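Energy > Features > Off the grid

4 min read | 138 shares | 2 comments

The creek behind Tane Cartwright's house drops fast enough to run a kettle, a fridge and most of a workshop. It took him two winters to get it to do so.

Cartwright bought the block at Mollent with a diesel generator already in the shed. The nearest power line was across a neighbour's paddock, and he didn't like the quote to bring it over. He laid 949 metres of pipe down the gully, by hand, and bolted a small turbine to a slab at the bottom.

On a good day in September it makes 500 watts, day and night. That doesn't sound like much beside a roof full of solar panels, but it keeps going after dark and the battery bank can stay small.

Leaves are the main chore. The first intake screen clogged every morning until Vicente Acuña, who builds turbines in Troncoso, told him to tilt it so the water would wash it clean. He now walks up to check it every second weekend.
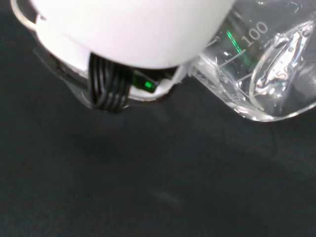 A black ribbed cable loops down beneath a white housing.

Summer is harder. When the creek falls below the weir he shuts the valve and goes back to the generator, usually for a few weeks. He has priced panels for the shed roof and plans to put them up before the next dry spell.

2 comments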